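I own 43 shares in Sturnum, which makes me a capitalist in the way that owning a goldfish makes you a rancher. They came with a job I left years ago, and every May a thick envelope turns up inviting me to vote on who should be paid what. I always vote no. They are always paid it.

This spring the envelope was thicker. Lelier wanted to buy the whole company and would give me 80 cents in cash plus 4 Lelier shares for every 72 of mine. You will notice that I do not have 72. There was a paragraph for people like me, headed "Fractional Entitlements," and I read it twice with a drink and once without.

So I called the helpline. A recorded voice thanked me for being a valued owner of the business, then played eleven minutes of pan flute at its valued owner.
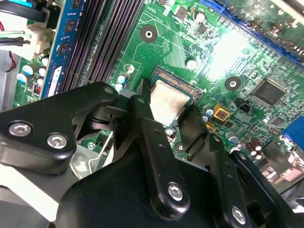

Helbridge, 2/11/24

The deal is off. Bhardwaj, the other big shareholder, wouldn't sell, and Lelier has gone away to buy something else. The board says it is delighted to remain independent – the same board that was delighted to be bought. I still have my 43 shares, a dividend check too small to be worth the drive to the bank, and a form asking if I'd like my envelopes by email from now on. I've ticked no.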